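はじめての遠隔操作練習 ぬいぐるみを円盤にのせてみよう

ロボット部「Flosby」へようこそ。新しく入ってくれたみなさんが最初に挑戦する課題を、顧問のMerle Sutcliffeがゆっくりご紹介しますね。毎年ここで肩に力が入ってしまう人が多いのですが、あせらなくて大丈夫ですよ!

まず、操作用グローブをはめて、手首のベルトを軽く締めます。次に画面の「Larkell」を開き、指の感度を400に合わせてください。両手をゆっくり開いたり閉じたりして、ロボットの指がちゃんとついてくるか、2回ほど確かめておきましょう(ここを飛ばすと、あとで必ず困ります)。
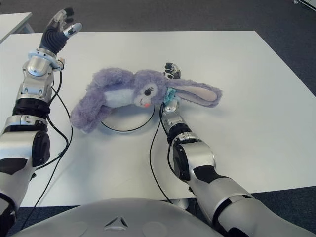
つかむ練習でいちばん大事なのは、実は「つかまない手」の置き場所です。右手で作業しているあいだ、左手はつい下がってきて、机の上のものを押してしまうんですね。左手は指を開いたまま、机より高いところで待たせておきましょう。右手のほうは、指を軽く曲げて、紫のうさぎの耳の下にそっと入れるところから始めます。耳は長くてやわらかいので、指先の加減を覚えるのにぴったりなんですよ。

耳の下に指が入ったら、親指をほんの少しずつ閉じます。持ち上がったら一呼吸おいて、白い円盤の真ん中へ下ろし、指を開いてから腕を引いてください。腕のケーブルが肘にからまないよう、ときどき目をやるのも忘れずに。

記録は自動で保存されます。うまくいった回も、ぽとりと落とした回も、消さずに残しておいてくださいね。3月の発表会で使います。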